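4.2 Replanning the grasp when the scene changes under us

I should admit up front that the first version of the Wendelik planner didn't replan at all. We picked a grasp, we handed the whole trajectory to the controller, and we crossed our fingers (in simulation you can afford to do that for a surprisingly long time!). It worked fine on single objects. Then I started running the Hayat scenes, where several things share the table, and the success rate dropped so hard that I spent a whole afternoon convinced I'd broken the logging.

What was going on is pretty boring. The pose estimate gets better as the wrist comes closer, but the old planner never looked at the better estimate. So now the motion is split in two. The approach phase ends at a hover pose right over the target, fingers shut and pointing down, and the planner stops there and asks the perception module for a fresh pose. If the new pose is within tolerance of the old one, we keep the plan and the controller opens the fingers on the way to the grasp. If it isn't, we throw away the last segment and solve it again from where the arm is. We give the solver 90 ms for this, and when it runs over we fall back to the old segment with a slower descent.

Figure 3 has a typical hover pose from one of these scenes, with the pink cup as the target. I like this layout for debugging because the two cups share one mesh and differ only in color, so a mix-up between them tells me right away that the problem is in the labels and I can leave the geometry code alone.
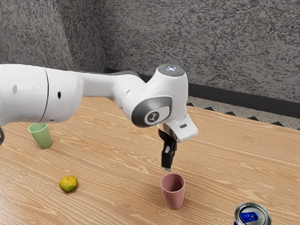

Figure 3. Hover pose over the pink cup in simulation, with the green cup, the fruit and the can as distractors.

Cups are also where our grasp scoring gets a little weird. Grakell, the sampler we build on, likes to propose grasps across the whole rim, and plenty of those are too wide for a parallel gripper. We drop them with a simple width check before scoring, then rank what's left by clearance from the neighbors. For this paper we sample 900 candidates per target and keep the top 20 for full collision checking. I tried keeping more, and all it bought me was a longer wait.

One thing I'd do differently is the tolerance. We use a single number for every object, and that's clearly too strict for round things, where a change in yaw means nothing, and too loose for cups, where a small sideways shift can put a finger on the rim instead of inside it. I have a per-class version half written (it lives in the Clulley branch of our code, for anybody brave enough to look), but none of the results in Section 5 use it.

We ran the two planners, old and new, on the same 31 layouts with the same random seeds. The per-layout results are in Table 2, and the timing breakdown for the hover step comes right after it.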